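Staked Zukalix tokens still show as "unbonding" after the waiting period
Community Help > Staking and Wallets
Posted 2023-09-15 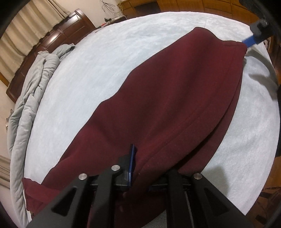 Risto had the same thing happen in July and wants to know which wallet version you're on, as the older one doesn't refresh the unbonding list by itself. The full post is below.

I staked 463 tokens with a validator on Zukalix in the spring and decided to take part of it out. I unstaked 210 and left the rest where it was. The waiting period is 5 days. It passed, but the Sowa wallet still lists the 210 as "unbonding" and my spendable balance hasn't changed. The block explorer shows the unstake transaction as confirmed. I have restarted the wallet and logged out and back in. I haven't tried sending anything because the balance says there is nothing to send.

Do I need to do something to get the tokens back, or does the network release them by itself? I'd also like to know if I'm earning rewards on them in the meantime.
 

takirine_node
Zukalix does not release unstaked tokens by itself. When the waiting period is over you have to send a second transaction, called a withdraw. Some wallets do this for you in the background. Sowa doesn't.

Open the Staking tab, pick the validator you unstaked from, and scroll past the rewards box. There should be a Withdraw button next to the unbonding amount. If the button is gray, check two things. First, the waiting period is counted in epochs, and a partial epoch at the start doesn't count, so it can run up to a day longer than the wallet says. Second, you need a small spendable balance to pay the fee. If you staked everything you had, the button stays gray with no message. Claiming your rewards first usually fixes that - the claim fee is taken out of the rewards themselves.

You don't earn anything on tokens while they are unbonding. The part you left staked keeps earning as normal.

After the withdraw confirms, the amount should move to your spendable balance in a minute or two. If it doesn't, go to Settings, Network, and choose Rescan. Don't uninstall the wallet unless you have your recovery phrase written down.

mossbank
Same problem here. I just waited and it was fine in the end, but I was using the Takirine wallet so maybe it's different.

hal_f_block
The withdraw step is right. One thing to add is that if you unstaked in more than one go, each request has its own timer. I took out 200 in two parts and the button only worked for the first one until the second timer ran out. The explorer lists them separately under Pending, with the epoch each one unlocks. Go by that and ignore the countdown in the wallet.

Also, if anyone messages you offering to "unlock" the tokens for you, don't reply and don't give them your phrase. Report the message with the flag icon.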